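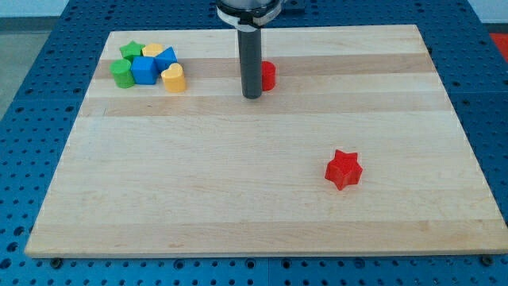
How to Oil a Wooden Cutting Board

If your cutting board has started to look pale and chalky, it's probably thirsty. Oiling is an easy job, and a pleasant one too, the sort of thing you can do with the radio on while the soup simmers. I do all of mine in one go, usually in February and then again in June, when the kitchen windows are open and the smell of the beeswax drifts around the house (I love that smell!).

What you'll need
Food-grade mineral oil
A couple of lint-free cloths – old T-shirts are perfect
Fine sandpaper, 220 grit or so
Board cream or beeswax, if you like a softer finish

Step 1. Wash the board with warm water and a little dish soap, rinse it, and stand it on its edge overnight. Please don't skip the overnight part. My friend Kavitha Thomas once oiled a board an hour after washing it, and it stayed cloudy for weeks.

Step 2. Sand lightly, always going with the grain. If your board is made of glued strips, the grain should mostly run the same way as the strips, so follow those. Wipe off the dust with a barely damp cloth and let it dry again.

Step 3. Pour on more oil than seems sensible and rub it in with your hand or a cloth. Do both faces and all the edges, and be generous with the end grain, which drinks up far more than the rest.

Step 4. Leave it for 4 hours, then wipe off whatever is still sitting on top. If there are dull patches, go around again. A brand-new board may want three or four coats over a few days.

Step 5. Rub in the cream with a clean cloth, wait twenty minutes or so, and buff until it no longer feels tacky.

A word about oils: I stay away from olive and sunflower oil, as they can turn sticky and start to smell. Walnut oil is lovely, but leave it alone if anyone with a nut allergy eats at your table.

Lay your used cloths out flat to dry before you throw them away, especially if you used walnut oil.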